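Collecting bin-picking examples: from empty log to first training set

Applies to: Skiltness recorder, fixed-camera cells, two-finger grippers
Maintained by Araceli Pastor

This page covers the collection of grasp attempts for a model that picks bars out of a bin. It assumes the arm is already calibrated to the camera and that you can run a scripted pick. If you can't, read the Giris calibration page first.

What gets recorded

One example is one attempt. For each attempt the recorder stores a still taken before the arm moves, the commanded grasp pose, the finger position after closing, the wrist force during the lift, and a result of 1 or 0. Everything else, including the video, is optional and is dropped when the set is exported.

The result is set by the finger position at the top of the lift. If the fingers have closed past the threshold, there is nothing between them and the attempt is a 0. Set the threshold with the thinnest part you intend to pick. Do not use the force reading for this. It drifts as the cables on the wrist shift.

Before you start

1. Clamp the bin. The fingers will push against the walls during failed attempts, and a bin that has moved makes every later pose wrong without raising an error.
2. Run the bin corner check. Touch each inside corner at low speed and save the four poses. Repeat at the end of the run and compare.
3. Lock exposure and white balance on the camera. Bare metal bins throw bright patches back at the lens and automatic exposure will chase them.
4. Set the floor height 7 mm above the true floor for the first hundred attempts, then lower it in small steps.
5. Open a new log and write down the part set, the finger set and the operator. Logs with a blank finger field are rejected by the Bahrami importer.

Setting out the parts

Tip the parts in from a tub. Do not place them by hand. People leave gaps between parts without meaning to, and a model trained on tidy layouts does badly on the first real heap. Lone bars on a bare floor are still worth having, as are bars that touch end to end or rest close to a wall. Keep both in the set and mark the layout as "sparse" or "heaped" in the log.

Mix colours within a fill. If all the green bars go in on one run and all the red ones on another, the model can learn the run from the colour.
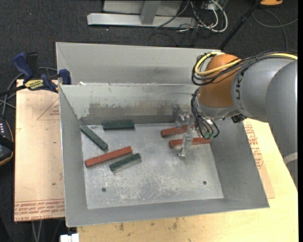

How many attempts are needed before the first training run?
For bars of one size, 2000 attempts give a usable first model, provided that at least a quarter of them are failures.

Running the attempts

Start with the random policy. It picks a point inside the saved corners, a random wrist angle, and a depth between the floor height and the top of the heap. Most attempts will fail at this stage. Leave them in. Once the log holds 400 successes, switch to the mixed policy, which takes most grasps from the current model and the rest at random.

Drop each picked bar back into the same bin from a low height, at a random point. Stir or re-tip the bin every fifty attempts, as bars tend to collect along the walls, where the fingers cannot reach both sides.

Stop the run if:

- the arm reports a collision twice within ten attempts
- the end-of-run corner check differs by more than 2 mm
- a cable has come down into the camera's view of the bin floor

Checking the log

Run the Susley viewer over the log and sort by finger position. Look at the attempts on either side of the threshold, at least twenty each way. Wrong labels gather there. In the September set, Hooman Khosravi found 707 attempts marked as successes in which the fingers had been held open by a worn pad. The set had to be relabelled from the stills.

Clear fingers need a second look. The camera sees parts through them, so a bar lying behind a finger can be taken for a bar held in it. For this reason the result must never be judged from a single still taken inside the bin. Use the one taken at the top of the lift.

Export with the layout and finger fields kept. Split training and test sets by fill, so that stills of the same heap never land on both sides.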